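Flesdale Play Kitchen, Counter and Sink Unit
Prillen / Play Kitchens / Full Size

$745.00
Ships flat in two boxes. Lead time 4 weeks at the moment.
Sold through Sheehan and direct from us. Same price both ways.

Updated Mar 30, 2023

Quick version

Wood counter, white cabinet, sink with a gooseneck faucet, tile backsplash, shelf over the tile. 56 inches wide put together. Meant for classrooms, waiting rooms, libraries, church nurseries, and homes that have the wall for it. Play food is a separate order, see Gelleo set further down. People keep asking so putting it up here too: NO, the food is not in the box.

The counter

Strips of wood glued up side by side, pale ones and honey colored ones mixed. We don't sort them. Yours will have its own pattern and it won't match the one on this page or the one your sister school got. Thick front edge, squared, and you can see the strips from the side. Edges get a light sanding so they're not sharp.

It bolts down from on top. The screw heads show. Got a few emails on this, so: yes they're supposed to be there, no there aren't caps missing from your hardware bag. They sit down into the wood so a plate slides past OK. We had plugs on the first batch and kids picked them out with a fork in a week, so no more plugs.

Finish is a wipe-on oil. Damp cloth, dry it after. No bleach wipes on the wood please. Cabinet is fine with most cleaners, wood isn't. If it goes gray and dull near the sink, sand lightly with the grain, oil it again, leave overnight.

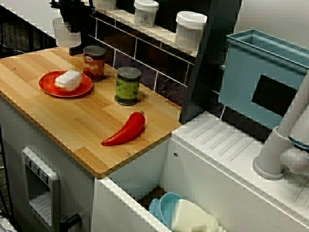

Two heights in the box, you pick at assembly. Low setting for toddlers, high setting for pre-K and up. Changing it later means taking the counter off, doable but you'll want a second person and maybe twenty minutes. Pick once if you can.

Depth is the thing people like. Enough room for a plate with cans standing behind it and still some counter left to work on. Our old model was too shallow, everything went over the front.

Weight on the counter: stuff, yes. Kids, no. It'll hold a kid for a bit but the brackets aren't rated for that and we won't replace them if that's what happened.

Backsplash and shelf

Dark tile, offset rows, white grout lines. Comes mounted on its back panel so there's no tiling to do. Someone called to ask what grout to buy. None! It's done.

Shelf runs along over the tile. Narrow on purpose. Right size for jars and lidded tubs, wrong size for a mixing bowl. White containers look good up there and don't fight with the tile, but use whatever you've got. Empty yogurt tubs, spice jars with the labels soaked off. Keep it light, anything heavy belongs on the counter or underneath.

Wall anchors are in the small bag marked W. Use them. The unit stands on its own but a kid hanging on the shelf is a different story. Anchors are for studs or drywall, for masonry you'll need your own.

Wipe the tile with a wet rag, that's it. Crayon comes off with a bit of dish soap. Marker mostly.

Sink and faucet

White sink deck. Gooseneck faucet, lever handle down on the side. The lever moves, the neck turns. No plumbing, no water, nothing to hook up. Basin lifts out if you want to use it for real water play, then tip it out in a real sink. Please don't leave water standing in it over a weekend, seam by the counter will swell.

Faucet goes on with one nut from below. Hand tight plus a quarter turn. Over-tightning cracks the deck, it's our number one replacement part and it's not covered, so go easy.

Room behind the faucet is handy for a bin if the unit isn't hard up against a wall. We use a tall-sided plastic one for dishes on their way to "the dishwasher".

Under the counter

White cabinet, open compartment, no doors on this version. Doors were pinching fingers and after a month most customers had taken them off anyhow. Open is better. Kids see what's in there, kids put it back (some of them).

Bowls, sponges, dish towels go down here. A real sponge works better than a play one, get the cheap yellow ones and swap them out when they're gross.

If you got one of the September units with doors and want them off: four screws a hinge, keep the screws, the holes take the filler pegs in bag W.

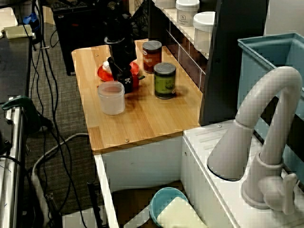 Éabha Duggan
Product Lead, Play Kitchens, Prillen

Notes from me, typed between two other things so forgive the mess.

I've been on the Flesdale since the first sample and we've now sent out more than 367 of them. Most of what's on this page came from emails. Keep em coming.

What I'd tell a teacher setting one up: don't put everything out on day one. A plate, a couple of cans, a cup. That's a whole morning. The classrooms where it turns into a pile are the ones where every piece of play food they own went on the counter Monday. Rotate. Put the rest in a closet.

Cups. Get see-through plastic ones. Kids like to see what's in them, and you can check from across the room if somebody poured paint water in.

Red plates show up great on the light wood. Small thing, but for kids with low vision it makes a real difference, and an OT who orders from us told me she uses nothing else now. So red is what we stock.

Floor. Low pile carpet or hard floor both OK. On thick carpet the cabinet rocks, shim it. Run any cords somewhere else, kids stand at this thing for ages and shuffle around.

Don't crowd the sides. Leave space for two kids to get past each other. If you stand a play fridge or other tall panel next to the counter, push it right up tight or leave a proper gap. A small gap eats spoons.

The Gelleo food set (sold separately)

Gelleo makes the play food we sell with the kitchen. Works with any kitchen obviously. What people ask about most:

Beans can. Orange-red label, says BEANS, big enough that early readers get it. First word a few kids have read in our test room, which was a nice day.

Green can. Peas. Pod picture on the label. Metal lid, rim is rolled, run your thumb around it when it arrives and if you feel anything at all send it back to us.

Red chili pepper. Curved, shiny, short green stem. Gets lost constantly. We sell singles.

Red plate. Round, raised rim so stuff doesn't roll off. Not for microwave, not for actual lunch.

White block. Soft looking, rounded corners. We get asked what it is. Tofu, cheese, cake, whatever the cook says it is. Wash it by hand, squeeze out, air dry.

Jars aren't Gelleo. We get ours from a kitchen supply place and so can you. Glass ones only where there's an adult at the table, otherwise use plastic.

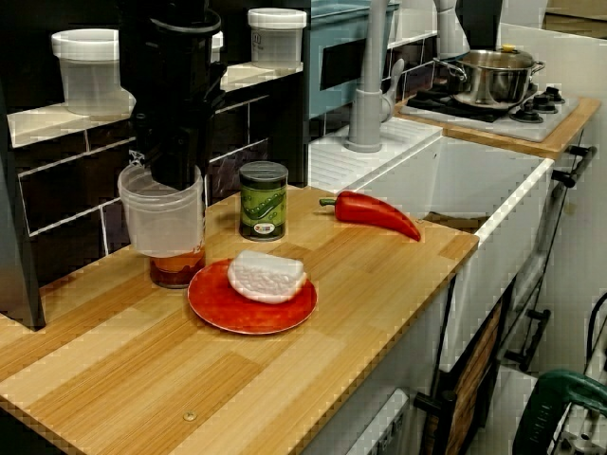 Pouring and scooping. Comes up a lot so a few words. Clear containers with a bit of a flare at the top are easiest for small hands. Start with something big and dry, pom poms or large pasta. Rice is a mistake, ask me how I know. Pour from the container to the jar, jar to the plate, back again. Leave the counter clear on one side while they do it, less to knock over. Lids off and on is its own activity, good for grip, so keep the lids with the containers and not in a separate drawer like we did.

Clean up at the end: cans back by the tile, plates stacked, sponges and bowls down below. Tape a photo of the tidy counter to the cabinet side. Works better than a list.

Assembly

Two boxes. Box 1 is cabinet and sink. Box 2 is counter, backsplash, shelf, hardware. Open box 2 first, the instructions are in it (yes we know, next print run).

You need a Phillips screwdriver. A drill is OK for the cabinet, NOT for the counter screws, they strip.

Order goes cabinet, sink deck, counter, backsplash, shelf, faucet, anchors. Don't put the faucet on before the counter. You'll just take it off again.

Allow an hour and a half, two if you're alone.

Check the counter is level before the last screws go in. Round pencil on top, if it rolls, adjust.

What's in the box

Cabinet, white
Wood counter
Sink deck and lift-out basin
Gooseneck faucet with lever
Tile backsplash on panel
Shelf
Hardware bags C, S and W
Instruction sheet

What's not

Food, plates, cans, cups, jars, containers, sponges, bowls, bins. Tall side panel is also extra.

Shipping and returns

Goes out by freight, curbside. Driver won't bring it in. Have somebody there, box 2 is awkward. Check the corners of both boxes before signing and write damage on the slip, even if it's just a dent, otherwise the freight company won't talk to us.

Returns OK if it's not been put together. Put together is harder, call first. Replacement parts go out by regular mail, usually same week.

Ordered through Sheehan? Returns go back through Sheehan, parts still come from us. We can't see their orders on our system so have your receipt ready.

Questions we got this month

Does it come in another color? Not now. White cabinet only.

Can I get the counter by itself? Yes, call, it's not on the site yet.

Can two go side by side? Yes, sinks at the outer ends. Leave off the shelf end cap where they meet.

Is the tile going to chip? Hasn't in our test room. One customer dropped it off a truck and yes it chipped, we sent a new panel.

Outdoors? No. Covered porch for an afternoon fine, bring it back in.

Can I paint the cabinet? Sure, voids the finish warranty though. Don't paint the wood, you'd be sad.

Related: Gelleo food set, Gelleo single pieces, Flesdale side panel, Flesdale replacement faucet, counter oil 8 oz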